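School buildings and planning > Extensions and new classrooms

Small prep school near green belt, do we need planning permission for an art room?

Posted by sultlow_bursar, March 29, 2020

Good evening. I work in the office of a small school in Sultlow and I have been asked to find out about a new art room. The site is on the inside of the green belt line, but only by 31 metres. We would like a single-storey building with a timber floor, behind the old gym.

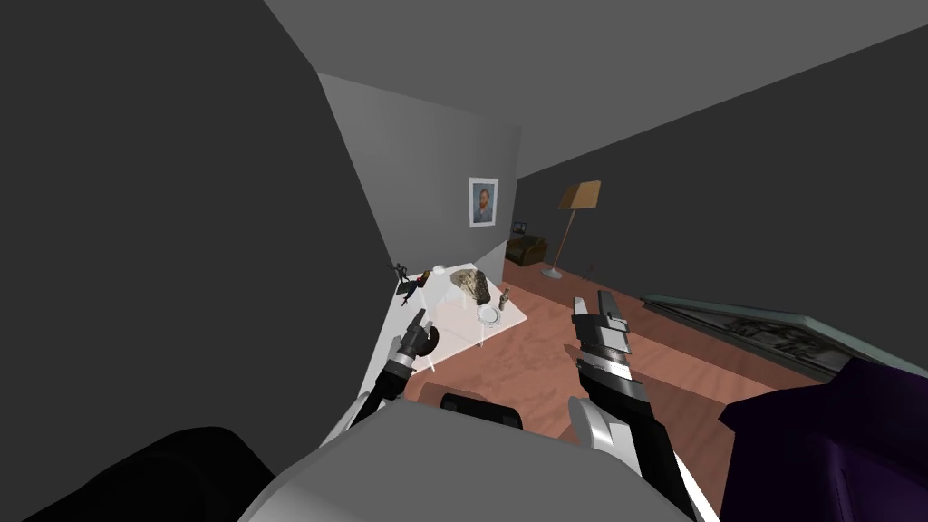 Image credit: Waven Visuals

The head thinks that a school can build without permission if the building is small. The architect we spoke to at Fenholm says this is not so simple. Who is right? English is my second language, so the council's guidance is slow reading for me.

Waven_parent

They let our school do it, just build it. Nobody came to look.

heinonen_drawings

Please do not follow the answer before mine. In England many schools have permitted development rights for an extension or a new building, but there are limits for height, for total floor area and for the distance to the boundary. If the land was a playing field, or if the school building is listed, the rights can be smaller or they can be absent. 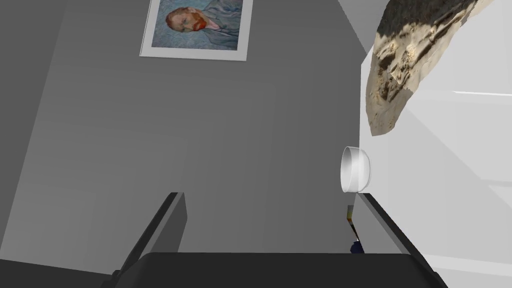

Being close to the green belt does not remove these rights by itself. What matters more is whether an older permission for your school has a condition which takes them away. Ask the council for the planning history of the site. Ours had 50 pages and the important condition was on page 2. 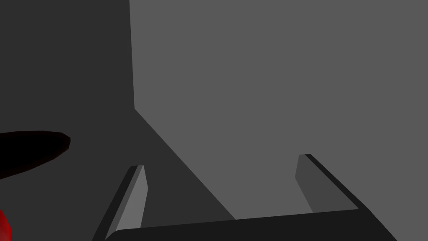 If the answer is still not clear, you can apply for a lawful development certificate. It costs less than a full application and you will have a paper to show to the insurer. Send a site plan, elevations and a short letter. Make also an interior view if your architect can do it cheaply, as governors understand it faster than a plan. The council will decide from the measured drawings.

sultlow_bursar

Thank you, I have written to the council for the history.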